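Materials and Surfaces, Session 4: Stone and stone-effect worktops

Handout for the evening group. Tutor: Hadi Nimri. Revised 04/06/2022.

Bring your sample card from last session. We start with the acid test on the offcuts, so wear old sleeves.

1. What marble is

Marble begins as limestone. Heat and pressure inside the earth make the calcite in it grow into new, interlocking crystals, and most traces of shells and layers are lost. Pure calcite gives a white stone. The grey veins come from other matter that was in the limestone: clay, graphite, iron compounds. Green and pink marbles have the same kind of history with different minerals in them.

In the trade the word is used more loosely. Any limestone that takes a polish may be sold as marble, and so may some stones that are not limestone at all. When you write a specification, give the name of the stone, the quarry and the finish. "White marble" on its own is not enough for a supplier to price.

2. How it behaves

Calcite is soft. It is 3 on the Mohs scale, and a steel knife will scratch it. Granite is made mostly of quartz and feldspar and is a good deal harder.

Calcite also reacts with acid. Lemon juice, vinegar, wine and many bathroom cleaners will eat into a polished surface and leave a dull patch. This is called etching. It is a different fault from staining, and students mix the two up every year. A stain is colour that has soaked into the stone. An etch is damage to the polish. A sealer slows down staining but does very little about etching, and clients should be told so before they sign.

A honed finish shows etching less than a polished one. It does show greasy fingermarks more.

3. Stone-effect surfaces

Most of what looks like marble in shops, offices and rented flats is a pattern. The main types are:

Printed laminate. A printed paper layer under a clear wear layer, pressed on to a board. Cheap and light. The edges are the weak point.

Printed vinyl film. Stuck on to an existing top. Easy to fit, easy to cut by mistake.

Porcelain slab. Printed and fired. Very hard and not troubled by kitchen acids. The pattern is often only on the face, so a chipped edge shows plain body.

Engineered quartz. Crushed stone in resin. Harder than marble, but hot pans can mark the resin.

You cannot tell these apart from a distance or from a photograph. White with grey veining is by far the most common pattern, and it turns up on desks, benches and shelves as much as in kitchens.

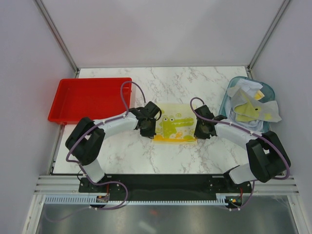
4. Telling them apart by hand

Work through the checks in this order and write down each result, even if you think you already know the answer.

Edge. Does the vein carry on over the edge and down? In a solid stone it does. Mitred porcelain can be made to do this too, so look for the joint.

Repeat. Look for the same vein twice. Printed patterns repeat, and on a long run you will usually find it.

Touch. Stone and porcelain feel cold. Laminate and film come up to the warmth of the hand quickly.

Sound. Tap with a knuckle. Board sounds hollow next to slab.

Acid. One drop of vinegar on a hidden part, with the owner's permission. Fizzing or a dull spot means calcite. Wipe it off at once and rinse.

5. Worked costing

The figures are for the exercise only and are in pounds per square metre, before cutting and fitting.

Matley printed laminate: 35
Zitel porcelain: 80
Wultar honed marble: 115

The worktop has an area of 9 square metres. The laminate comes to 315, the porcelain to 720 and the marble to 1,035. Now add waste. With laminate you can use nearly the whole sheet. With veined stone you may lose a lot, as the veins have to be lined up at the joints — ask to see the slabs laid out dry before anything is cut.

Those who did the February costing should use the same sheet and fill in the third column.

6. Care notes for the client

Wash with warm water and a little mild soap, then dry with a soft cloth. No vinegar, no limescale remover and no scouring powder on any calcite stone. Use boards for cutting and mats under bottles. Film and laminate should not have hot pans put on them.

Reading: Mihăilă, the chapter on veined stones. Copies are in the grey box by the door and must go back there at the end of the evening.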